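Teleop or hand-guiding for pouring demos?

kerekes_bench
Collecting demos for a pouring task: pick up a clear container of small dark grains, pour into a bowl. I have 31 episodes by hand-guiding and the trained policy stalls before the tilt. Would remote control give better data?

zprochazka
Check your pauses first. When I hand-guide, I stop to shift my grip on the arm, and those idle frames get learned as behavior. Trim them before you change anything else.

Vumine_user7
Disagree. Trimming helps, but your arms and torso are in the camera view the whole time, and at run time they won't be. Switch to teleop.

zprochazka
Only if you record images during guiding. Replay the joint path with the person out of view and record then.

Vumine_user7
Replay doesn't work with grains. They pour differently every time, so the correction at the end of the tilt is meaningless on the second pass.

nullden
Both work. What mattered for us was varying the start pose - 400 demos from one pose did worse than a smaller mixed set.

kerekes_bench
Setup, for reference. I leave the other containers out on purpose.
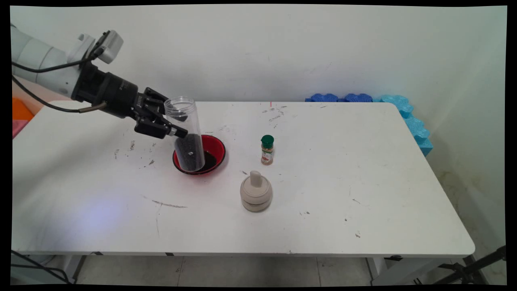
Gripper holding the container over the red-rimmed bowl, spice jar to the right.

nullden
Container is gripped near the top. Does the policy stall with a lower grip?

kerekes_bench
Haven't tried. Will trim the pauses, then record 6 with a lower grip and post the result.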